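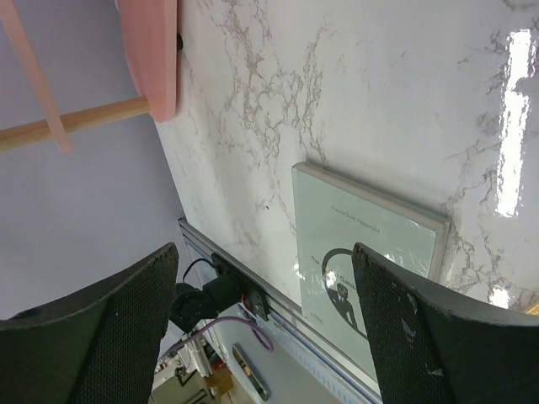 Bücher in Folie bitte erst auspacken und dann einräumen, sie rutschen sonst auf jedem Boden, schreibt ein Leser aus Clorkbridge zur vorigen Fassung dieser Anleitung. Der Hinweis ist in Schritt 2 aufgenommen.

4. Bücher einräumen (Regal Clastness, drei Etagen)

1. Regal auf eine ebene, glatte Fläche stellen. Abstand zur Wand: 11 cm.
2. Schutzfolie von neuen Büchern entfernen.
3. Bücher auf dem Tisch auslegen und nach Format sortieren.
4. Große und schwere Bände auf die untere Etage legen.

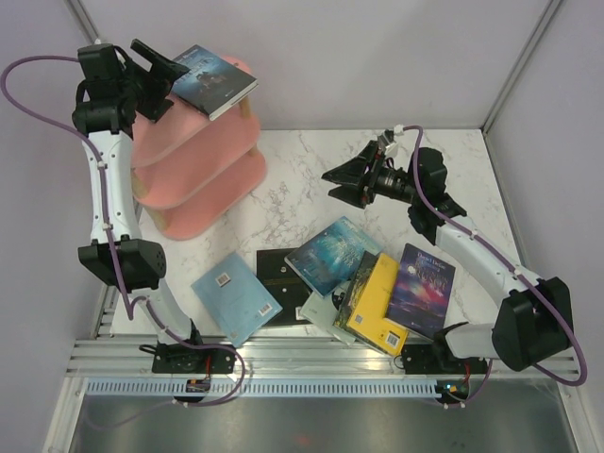 5. Taschenbücher auf die mittlere und obere Etage verteilen. Der Rücken zeigt nach vorn.
6. Schräg liegende Bücher gerade rücken, bis keine Ecke über den Rand ragt.

Hinweis: Jede Etage trägt bis zu 13 kg. Nach 30 Tagen den Sitz der Beine prüfen.

Vorsicht: Das beladene Regal nicht an der oberen Etage anheben. Vor dem Umstellen alle Bücher herausnehmen.

Ersatzbeine sind bei Ralstead unter der Teilenummer 145 erhältlich.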